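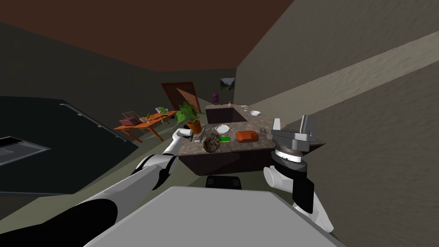 4. Sealing the countertop (Trumer stone sealer, 24 oz bottle)

Read section 3 first if the stone has been sealed before. Old wax has to come off or none of this works.

Before you start
Room between 60 and 80 degrees. Windows open. Gloves on.
Clear the whole top, plants too. Wipe with plain water, let dry overnight.

1. Shake bottle one full minute. Don't skip.
2. Test spot first, somewhere out of sight. Wait 24 hours. Stone gone too dark? Stop, call the number on the cap.
3. Pour a small puddle. Spread with the white pad, small circles, one section at a time.
4. Leave it ten minutes. Keep it wet, add more if it soaks in fast.
5. Wipe off ALL the extra with a dry cloth. Any left behind dries to a haze.
6. Second coat after two hours. Same steps.
7. No water on it for 24 hours. No hot pans for three days.

CAUTION: Do not use on marble that has been polished in the last month. Do not mix with bleach or any other cleaner.

NOTE: Raised bar sections and backsplash edges drip. Tape the wood underneath before you pour, the sealer will stain bare or oiled wood and it dosen't come out.

Haze already there? Rub with a little fresh sealer, wipe right away. Still there, see section 6.

Refill pads are part no. 3487, sold by the pack. Reseal every October or whenver water stops beading.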